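Drawing from Observation, Session 2
Notes on light, shade and where your darks go
Lewis Haldane, Room 233, Lamrani Building

Hi all. These are the notes I promised, more or less in the order I said things, with a few extras I forgot while I was waving charcoal around. If you missed the session, read the first half and do the egg exercise before you come back. Bring the big pad, please, the Furnov one or anything close to it in size.

We talked about value. Value means how light or dark something is, and that's all it means. A yellow lemon and a pale gray wall can have the same value. A red apple and a dark green bottle can too, which surprises people every time I run this course.

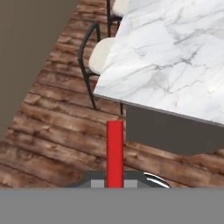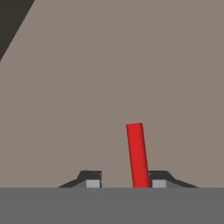 Fig. 1 and 2. Computer renderings. First: white marble counter with soft gray veining. Second: red rod, lighter on its left side and deeper toward the right.

Local value and light

Everything you draw has its own lightness or darkness before any lamp gets involved. That's the local value. A sheet of paper is light, a lump of coal is dark, and my old Mida coffee mug is somewhere in the middle (it used to be white). Then the light arrives and pushes parts of the object lighter and lets other parts go darker. Your job is to get both of those down with one gray pencil, and the trouble is that the two get mixed up in your head.

The classic mix-up is drawing a white cup. You know the cup is white, so you leave it white all over, and you end up with a flat sticker of a cup. The shadow side of a white cup in a dim room can be darker than a gray tablecloth sitting in full light! Squint at it. If the shadow side sinks into the background when you squint, then it has to sink into the background in your drawing too, even though your brain is shouting "but it's white."

Pattern is another way to get caught. Veins in stone, stripes on a shirt, wood grain, the print on a teapot: all of these are changes in local value. They aren't shadows and they don't tell you where the light is. If you draw the pattern first and draw it dark, you'll have nowhere left to go when you get to the shadow. So I block in the big light side and the big dark side first, and the pattern goes on late, a bit fainter than I want it. Where a stripe runs from the light side into the shadow, it gets darker along with everything around it. People tend to draw the stripe at one strength all the way along and then wonder why it floats off the shirt.

The five parts of shade on a round thing

I had you label these on your egg sketch. In case your labels went the way of mine:

Highlight. The small brightest spot, if there is one. Shiny things have a sharp highlight and dull things have a soft one, or none you can point at. It moves when you move your head, so pick a position and stay in it.

Halftone. The side facing the light, everything that isn't the highlight. It's a bigger area than beginners think, and a quieter one.

Core shadow. The dark band where the form turns away from the light. On an egg it curves. On a can it runs straight up and down, parallel to the sides.

Reflected light. Light bounces off the table or the wall and creeps back into the shadow side. Keep it darker than your darkest halftone. I mean it! If I could put one sentence on a banner in 233, it would be that one. Reflected light that's too bright makes everything look like polished tin.

Cast shadow. The shadow the object throws on something else. It's usually darkest and crispest right where the object touches the surface, and it gets softer and paler as it travels away.

Cylinders came up a lot in the questions, so a bit more on those. A cylinder turns in one direction only. Go around it and the value changes; go up and down it and the value hardly changes at all. This makes it the kindest shape to practice on, kinder than the egg, and I probably should have started you there. Shade it in long strokes that follow its length, or in curved ones that wrap around it, but pick one and don't switch halfway. The flat end is a separate plane and gets its own value. If the end and the side meet at a nice clear change in value, you don't need an outline there at all.

Boxes

A box is three values, one for each side you can see. Give each plane a single flat tone and make sure no two of them match. Which is lightest depends on your lamp: with the lamp overhead it will be the top. I like to pencil a tiny 1, 2 or 3 on each plane before I start and then rub it out.

You can add a little gradation inside each plane afterward, and it does help, but the three values have to read from across the room first. Stick your drawing on the wall and walk backward. If you can't tell the planes apart from the sink, push them further apart. Several of you had a lovely light top and then two sides that were twins.

This goes for buildings, books, cupboards, loaves of bread with square corners, anything with sides. When I draw a street I'm drawing a row of boxes with fussy bits on them, and I leave the fussy bits until I'm bored of the boxes.

Edges

We ran short on time for this, so I'm writing it out properly.

An edge is where two values meet. It can be hard (the rim of a plate against a dark table), soft (the core shadow sliding into the halftone), or lost, where the two values are so close that you can't see the join. Lost edges are wonderful and everyone is scared of them. You feel you have to draw a line around the whole bottle or the viewer will get confused. They won't. We are all very good at filling in missing bits. Let the shadow side of the bottle melt into the dark cloth behind it and see what happens.

If you only try one thing this week, take a drawing you've already finished, find the hardest edge in a place that doesn't matter, and smudge it with your finger. Then find the place you want people to look and sharpen something there.

Materials, since a few of you asked

Paper: the cheap 70 gsm copy paper is fine for five-minute studies but it buckles the second you lean on it with an eraser. For anything longer use the Furnov pad or similar. A little tooth is good for charcoal. Very smooth paper makes soft pencil look greasy, to my eye anyway.

Pencils: an HB and a 4B will do nearly everything. The 2B is nice if you have it. I've watched people buy the big tin with every grade in it and then use the same two pencils until they're stubs.

Charcoal: thin willow sticks. The Tarel ones in the student shop downstairs are good, a bit crumbly. Compressed charcoal is much darker and it doesn't like to come off, so save it for the last ten minutes of a drawing.

Eraser: kneadable. Pinch it to a point and use it to pull out highlights. It turns gray and looks disgusting, and that's normal. Pull it apart and fold it over and it's good again.

Fixative: outside only, please. We had words from upstairs in April.

Lighting your own still life

One lamp. Just the one! Turn off the ceiling light, close the curtain, put a single lamp to one side and a bit above. Two lamps give you two sets of shadows crossing each other, and you'll spend the evening untangling them. A window works too, and north-facing is best, but the light does wander off over a couple of hours. Chalk around the shadow's edge when you start, then draw that shadow and ignore the new one.

Keep the objects plain for now. Egg, can with the label off, matchbox, an onion if you must. Glass can wait. Crumpled foil can wait a good long while.

I also like a dark cloth on one half of the table and a light cloth on the other, with the object sitting across the join. Then the light side of the object has something dark behind it and the shadow side has something light, or the reverse if you swing the lamp around. Draw it both ways. They feel like different objects.

Homework

1. A value scale. Five boxes in a row, paper white at one end, as dark as your 4B will go at the other, even steps between. Most people's middle box is too light. Do it again on a fresh strip if so.

2. The egg, one lamp, forty minutes. Label the five parts lightly in the margin.

3. A can or a jar lid tin, one lamp, same time. No outlines on the light side.

4. A box next to a round thing, ten minutes, three times over with the lamp moved each time. Scruffy is fine.

Put your name on the back of everything. I still have a very good onion from last time that no one has claimed.

Questions from the session that I said I'd answer

"Should I blend?" You can. I'd hold off for a few weeks. Blending makes bad values look smooth and it hides the problem from you. Get the values right with plain strokes and then blend if you still feel like it.

"Can I work from photos?" For homework, no. Photos tend to crush the shadows into one black shape, and you lose the reflected light we spent so long on. Later in the course, sure.

"How dark should my darkest dark be?" Darker than it is now. I looked at all the egg drawings pinned up together and nearly every one stopped at a medium gray. Find the spot under the egg where it touches the cloth and really press.

Next session we do drapery, so bring a plain tea towel, no pattern, unironed.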